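Does a magnetic water conditioner do anything for a scratched-up metal bin?

Asked July 31, 2020

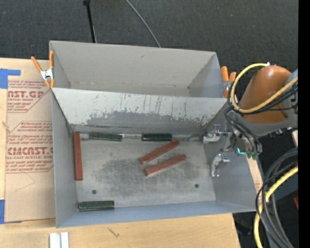
We moved into a house with very hard water in June and everything metal or glass has gone chalky. A door-to-door guy from a company called Hedoment left me a brochure for a clamp-on magnetic conditioner. No salt, no plumbing, no power. You strap it to the main pipe and supposedly the scale stops sticking. They want $500 for it, plus a "tune-up visit" every year that the brochure is very vague about.

I'm not buying the pitch so far. The brochure has a graph with no numbers on one side of it and a quote from a "leading water lab" that I can't find anywhere. But my neighbor across the street has one and swears her kettle is cleaner. Has anyone tested one of these at home in a way that would convince somebody who doesn't want to be convinced? I'd also take advice on what to do instead. Two people in the house, one bathroom, utility sink in the basement.

3 answers

Answer 1 (accepted)

I had an Amavton on my main line for 6 months, a different brand from yours but the same idea. I bought it used and cheap, so I had no reason to talk myself into liking it. Before I put it on I cleaned the shower head and the kettle with vinegar and took photos, then did the same thing again at the end. Scale came back the same as ever. I also ran hardness strips before and after and they read the same, but to be fair to the sellers, they'll tell you the strips don't matter because the minerals are still in there and only "behave differently." Handy for them, as it leaves you with nothing to measure.

Your neighbor may well be right that her kettle is cleaner. Ask if she started descaling it more often, or switched to filtered water for tea. People who spend that kind of money tend to start paying attention to their kettles.

If you want a real fix, it's a salt softener. They're a pain – you haul bags and they take up floor space – but you can test the water coming out and see the hardness drop. For two people a small one is plenty. Get the hardness number from your water supplier first, and don't let whoever is selling the unit do the test.

Answer 2

Mine works great, had it 4 years, no complaints. The sink people are just mad they can't sell you salt.

Reply from the asker: What are you comparing it to? Did you have scale before?

Reply: It was a new house so no, but there's none now.

Answer 3

Don't know about magnets but for the scale you already have, white vinegar on a rag, leave it an hour, scrub with a plastic pad. Keep it off natural stone. As for scratches in the sink, no water gadget is going to touch those and if the brochure says it will I'd throw it out. I'd also read the return terms before signing anything. Symonenko had a 30 day return on theirs when my sister looked, but only if the box was unopened, so what exactly are you supposed to try?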